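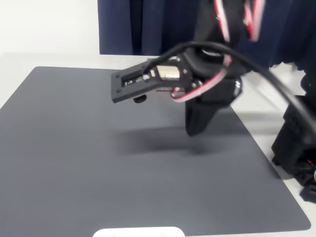 Stillberg desk and bench mats are sold in one thickness and one surface finish, and the questions below cover the points raised most often by buyers of the large sizes. The large mat is meant to take up most of a table top. On a white table, a dark gray mat with rounded corners leaves a strip of the table showing along the far side and down the right, and this margin should be allowed for when choosing a size. The smooth matte surface may look slightly lighter where light falls across it. Such variation is normal and does not indicate a fault in the color.

Support > Work Surfaces > Desk and Bench Mats > FAQ

What size should I order?
Measure the flat part of the table top only. Do not include rounded or beveled edges. Choose the largest mat that fits within that measurement. The mat may overhang the front edge by up to 9 mm without curling.

Can the mat be cut to size?
Yes. Use a new blade and a metal straightedge, and cut from the back. Make several light passes. Cut edges are not covered by the warranty. To restore a rounded corner, trace one of the factory corners onto card and use it as a template.

The mat arrived rolled and will not lie flat.
Unroll it face down on a clean floor for 30 hours at room temperature. Do not use a heat gun or iron. If the corners still lift, roll the mat loosely in the opposite direction for one hour and repeat.

Will it mark a white table top?
The Mastberg backing is free of dye transfer on sealed surfaces. On painted tables, let the paint cure fully before laying the mat. Lift the mat once a month and wipe underneath.

How do I clean it?
Warm water and a small amount of dish soap, applied with a soft cloth. Wipe in one direction and dry with a second cloth. Acetone will dull the finish permanently. Isopropyl alcohol may be used on ink spots, but test it on the back first.

Is the surface suitable for soldering?
No. The surface is rated to 87 °C. Use the Ortuño silicone bench pad on top of the mat for hot work.

Is it antistatic?
The standard mat is not. The antistatic version has a snap fitting in one corner for a ground cord and is listed separately.

Does the color fade?
Gray and black are stable under indoor light. Direct sun through a window will lighten any color over time. A lined curtain behind the table is sufficient protection in most rooms.

Does it slide?
Not on a clean, dry top. Dust under the mat is the usual cause of movement. Wash the backing and let it dry before putting it back.

Where can I get a sample?
Sample squares in all colors are sent by mail from the Gisgate warehouse. State the color code with your request.

Filed under: Mats & Table Protection, Care and Sizing
Page revised 9/4/18

Contact Us | © Stillberg Work Surfaces | Back to top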